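# Is it worth recording 300 demos for a weighing task, or am I being sold something?

Asked by Struan Carnegie, 2 Oct 2022

We've got a small arm on a bench at Larnden and the job is dull: scoop grain out of a tub, tip it in a bowl on a kitchen scale, stop at the target weight. Narkeo sold us the arm and their advice is to drive it by remote control, record 300 runs and train on those. I've done 88 since July. The trained version reaches for the scoop all right, then dithers over the bowl and tips too much.

Narkeo's answer is "more data". That's always the answer, isn't it? Before I lose another fortnight to this I'd like to hear from someone who isn't selling arms. The wrist camera is the only one we record from.
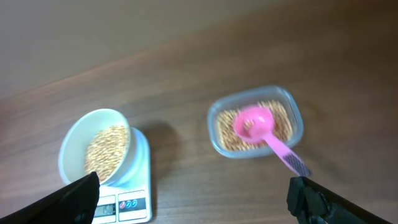 *Wrist camera view: scale and bowl on the left, tub and scoop on the right.*

Would guiding the arm by hand be any better than the remote?

---

**Ayodele Nwachukwu** (accepted)

I wouldn't record another run until you've looked at what the camera gets. In your picture I can make out what might be a 5 at the right of the display and that's my lot. A finger is sitting right by it and the digits are blurred. If you were reading the weight off the scale with your own eyes while driving, you knew when to stop and the arm didn't. Another 212 runs of that will teach it to stop at random, same as now.

Things I'd try, cheapest first:

- Get the weight out of the scale as a number and record it with each run. You may need a different scale.
- If you can't, fix a second camera pointing at the display.
- Slow down over the bowl. Your grains are smeared too.
- Throw out any run where you hesitated. The dithering may well be yours, copied faithfully.

Then do 14 clean runs and compare. A small set won't settle it, but if the tipping doesn't change at all you've learnt something for an afternoon's work.

On guiding by hand: it feels nicer and I'm not convinced it does more than that for this job. Your hands get in the wrist view unless you play the motion back afterwards, and then the grain never falls the same way twice.

---

**Gaëtan Besson**

We use Zondach software and it learned pouring in 2 days. Maybe try that?

> **Struan Carnegie:** Pouring to a weight, or just pouring?

> **Gaëtan Besson:** Just pouring. Water.

---

**Rochelle Lyons**

Why is the last bit learned at all? Let the arm learn the scooping, then have a plain script tip slowly and stop on the reading. Ours at Madigan has been done that way from the start and I've yet to see a demo that made me want to change it. You'd still need the number off the scale, so Ayodele's first point stands.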